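Week 6 handout: Perception, planning and why your demo numbers lie

Read before the lab. The card-sorting task runs on the Praltero arm with the Stullano control stack. It sounds trivial: pick up a flat card, put it in a compartment of the cardboard organizer. Most of the software claims you'll hear about it deserve a hard second look.

1. Perception

The detector was trained on 3518 labelled crops. That tells you very little. Ask how many had a finger across the card, or a window behind it. Once a card is in the hand, part of it is hidden and the background is whatever the room happens to offer.

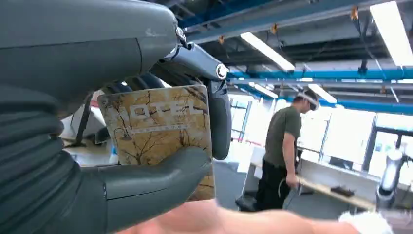
2. Reading the card

Text recognition is the favourite shortcut. Big block letters are easy. The fine print usually isn't, and a reader that returns a string for it anyway is guessing. Your code should be able to return "don't know". If the confidence score never drops below 0.9, I'd suspect the score before I'd praise the reader.

3. Planning around a shared desk

The Pruitt planner treats the desk as a fixed box model with one keep-out zone. People lean, put their elbows down and move their laptops. A map built at start-up is a record of where things used to be – check its age before you trust a path through it. 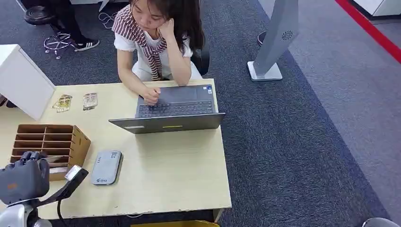

Fig. 2. Hand near the organizer, two flat items further back on the desk, laptop in use.

Look at the space the planner has to work with. The compartment walls are the hard part. In last December's trials, 641 attempts were logged and 21 of the failures were filed as "other", a label that should bother you. Go through the Clilel log viewer and sort those 21 yourself.

4. Control and grasp state

"Gripper closed" is a motor reading. It says nothing reliable about what is held, or at what angle. A hand closed over a handheld device and a hand closed over a card need different force limits, and the stack switches between them using a flag set by the planner. If the flag is stale, so is the limit.

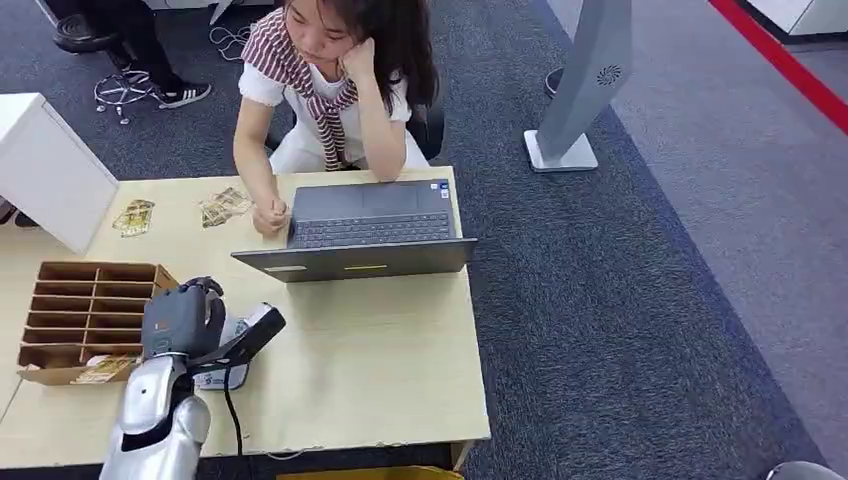
5. To hand in

a) One page on a failure your detector can't report.
b) A plot of map age against planned clearance, 11 runs minimum.
c) Your relabelled "other" cases, with the rule you used for each – "looked wrong" is not a rule.

Marks come off for any success rate given without saying who or what decided it was a success.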